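# Looking after a wooden table (and what I do when I haven't)

Ours is a plain pine table that came out of a school clear-out, bought on a Sunday for 50 quid including the chairs, one of which was already on its way out. It has been sanded twice, oiled more times than I can remember and painted on by every child who has ever come to tea. People keep asking me how I get marks out of it, so I've put all my bits of advice on one page and I'll add to it as I go!

## Everyday wiping

Warm water, a drop of washing-up liquid, a cloth you've wrung out properly. Wipe along the grain, then go over it again with a dry tea towel. Don't leave the wet cloth sitting in a heap on the wood while you answer the door (guilty). If the top feels sticky even after a clean, it's usually old polish building up, and a cloth with a little white vinegar in water will shift it. Try it underneath first, as some finishes go cloudy.

I gave up on spray polish years ago. It smells lovely and looks lovely for an afternoon, but there's often silicone in it and then nothing else you put on will stick.

## Covering it up for messy jobs

Anything with glue, paint, a craft knife or a soldering iron happens on a board. Mine is a big flat one that lives behind the kitchen door, and I wipe the table before it goes down, because one crumb of grit trapped underneath will draw a lovely long scratch for you. Newspaper is no good for this -- it slides about and the ink comes off on pale wood. 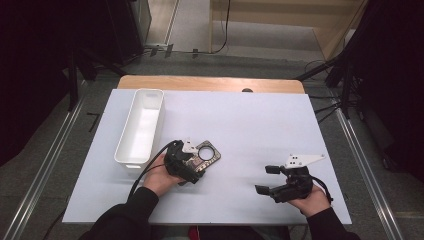
**What can I put under a board to stop it slipping?**

A piece of that rubbery open-weave mesh they sell for lining drawers. Cut it a little smaller than the board so it doesn't poke out, and take it away when you've finished, as it can stick to an oiled or varnished top if it's left there for weeks. An old cotton sheet folded once does nearly as well and goes in the wash.

## White rings

These are damp caught in the finish, so the wood itself is normally fine. Lay a dry cotton cloth over the ring and go over it with an iron on a low heat, no steam, a few seconds at a time, lifting the cloth to look. If it's fading, carry on. If nothing has changed after four or five goes, stop and try a dab of plain mayonnaise left on overnight. I know how it sounds! Ostap Horobets from our allotment swore by it and I laughed at him, and then I did the ring by the fruit bowl and had to ring him up and say sorry.

Black rings are a different matter. That's water that has got right into the wood, often with a bit of iron from a tin or a plant pot, and you'll be sanding.

## Dents

A shallow dent in bare or oiled wood will often come up with steam. Drip a little water in, leave it five minutes, put a damp cloth on top and touch the tip of a hot iron to it. The crushed fibres swell back. Let it dry until the next day before you decide whether it wants doing again, then rub it lightly with fine paper and re-oil the patch. It won't work where the fibres are cut through, so a knife mark stays a knife mark.

My worst one was a 13-inch gouge from dragging a sewing machine across without lifting it. 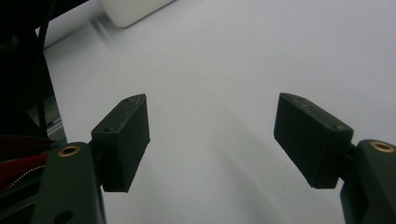
I filled that with a wax stick, two shades melted together with the back of a hot spoon, scraped flush with an old bank card once it had set. Go a touch darker than you think you need -- a pale fill catches the light and shows up from across the room, and a dark one passes for grain.

## Oiling

Twice a year for us, once in January when the heating has dried everything out and again at the end of summer. Thin coats, always. Put it on with a lint-free rag, wait 20 minutes or whatever the tin tells you, and then wipe off every bit that hasn't soaked in. If you skip that last wipe you'll have a tacky table for a fortnight and cat hair in it for ever.

**Please be careful with the rags.** Linseed and similar oils warm up as they dry and a screwed-up rag can catch fire all by itself. I spread mine flat outdoors, on the paving and well away from the shed, until they've gone stiff.

## Wobbly legs

Turn the table over (two people, blanket on the floor) and check the bolts before you start folding up beer mats. Ours needed half a turn with a spanner on one corner and that was the end of it. If the floor is the trouble, stick a felt pad under the short leg and trim it to suit.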